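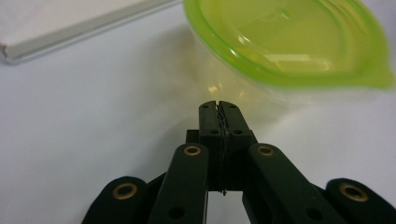

손끝 다문 상태, 뒤쪽은 연두색 뚜껑 용기

제목: 용기 뚜껑 작업 시연 수집, 닫힌 구간을 얼마나 남기시나요

작성자: skorkier
2024년 8월 11일 일요일

핸드헬드 그리퍼로 뚜껑 있는 용기 다루는 시연을 모으고 있습니다. 지금까지 1815개 에피소드를 찍었고 작업 종류는 4가지입니다. 뚜껑 열기, 닫기, 용기 옮기기, 쟁반에 올리기.

문제는 시작 부분입니다. 저희 규칙은 손끝을 완전히 다문 상태에서 녹화를 시작하고, 그다음에 벌려서 접근하는 것입니다. 폭 값의 영점을 에피소드마다 다시 잡으려고 그렇게 정했습니다. 그런데 수집자마다 다문 채로 머무는 시간이 제각각입니다. 어떤 사람은 바로 벌리고, 어떤 사람은 용기 근처까지 다문 채로 갑니다.

이 상태로 학습을 돌렸더니 정책이 용기 앞까지 와서 손끝을 안 벌리고 멈추는 경우가 나옵니다. 앞부분을 일괄로 잘라야 할지, 그대로 두고 데이터를 더 모아야 할지 의견 부탁드립니다.

---

작성자: 지티크
자르세요. 저희는 폭 값이 처음 변하는 시점을 찾아서 거기서 26프레임 앞까지만 남깁니다. 영점은 자르기 전에 계산해서 메타데이터에 따로 적어 두면 됩니다. 원본은 지우지 말고요.

---

작성자: joana_m
저는 일괄로 자르는 건 반대입니다. 다문 채로 접근하는 게 수집자 습관이면 폭이 변하는 시점이 용기 바로 앞이 됩니다. 그 기준으로 자르면 접근 동작이 통째로 날아갑니다. 결국 용기 앞에서 시작하는 에피소드만 쌓입니다.

멈추는 문제는 정지 프레임 비율부터 보셔야 할 것 같습니다. 폭 말고 손목 위치까지 같이 보고, 둘 다 안 움직이는 구간만 줄이는 쪽을 권합니다.

---

작성자: 지티크
접근이 날아가는 에피소드는 어차피 규칙 위반이니 버리면 되지 않나요. 일찍 벌리라고 규칙에 써 두면 끝나는 일입니다.

---

작성자: joana_m
이미 찍은 걸 버리는 비용이 큽니다. 그리고 전부 같은 위치에서 벌리면 다양성이 줄어요. 벌리는 시점은 좀 흩어져 있는 게 낫다고 봅니다.

---

작성자: haris.petkov
다른 이야기인데, 손끝 사이에 세로로 지나가는 가는 선은 뭔가요? 꼬불꼬불한 검은 선이요. 손끝 사이에 낀 채로 영점을 잡으면 완전히 닫힌 값이 아닐 수 있습니다. 저희는 손끝 사이에 먼지만 껴도 값이 달라져서 수집 전에 닦습니다.

---

작성자: skorkier
@haris.petkov 그 부분은 생각을 못 했네요. 내일 그 선을 빼고 다문 값과 그대로 다문 값을 비교해 보겠습니다.

@joana_m 손목 위치까지 보는 방법으로 일부만 먼저 돌려 보겠습니다. 참고로 수집자별로 나눠 보니 늦게 벌리는 에피소드는 한 사람 것에 몰려 있었습니다.

---

작성자: 인델
한 사람에게 몰려 있으면 자르고 말고 할 것 없이 그 사람 에피소드의 샘플링 비중을 낮춰서 한 번 비교해 보세요. 제일 싸게 먹힙니다.

그리고 뚜껑 색도 확인하시고요. 저희는 3월에 연두색 뚜껑 용기로만 수집했다가 투명한 뚜껑에서 접근이 전혀 안 됐습니다. 흰 테이블에 연두색이면 너무 잘 보입니다. 용기 몸통은 투명하니까 정책이 뚜껑만 찾아갈 가능성이 높아요.

---

작성자: 지티크
뚜껑 색은 동의합니다. 테이블에 비치는 색까지 단서로 쓸 수 있으니 조명도 바꿔 가며 찍으세요.

---

작성자: skorkier
중간 결과 올립니다.

1. 선을 빼고 다물었을 때 폭 값이 조금 더 작게 나옵니다. 차이는 작지만 방향이 일정합니다. 앞으로는 빼고 수집합니다.
2. 둘 다 정지한 구간을 줄이고 다시 학습했더니 용기 앞에서 멈춘 횟수가 29번에서 4번으로 줄었습니다. 시도 횟수와 용기 배치는 같게 했습니다.
3. 샘플링 비중 조정은 아직 안 해 봤습니다.

남은 멈춤은 전부 용기가 쟁반 가까이에 있을 때 나왔습니다. 이건 그 배치의 데이터가 적어서 그런 것 같아 추가로 찍을 예정입니다.

---

작성자: joana_m
정지 구간 판정 기준값도 공유해 주실 수 있나요? 기준이 너무 느슨하면 뚜껑 잡기 직전의 느린 동작까지 같이 줄어듭니다.

---

작성자: haris.petkov
1번은 기존 에피소드에도 보정을 넣어야 할 겁니다. 언제부터 선이 끼어 있었는지 첫 프레임만 훑어봐도 나눌 수 있습니다.

---

작성자: skorkier
기준값은 설정 파일 정리해서 올리겠습니다. 첫 프레임은 오늘부터 보고 있습니다.

문의: 게시판 운영자에게 쪽지 | © 2024 차치게오르기우 포럼 | 맨 위로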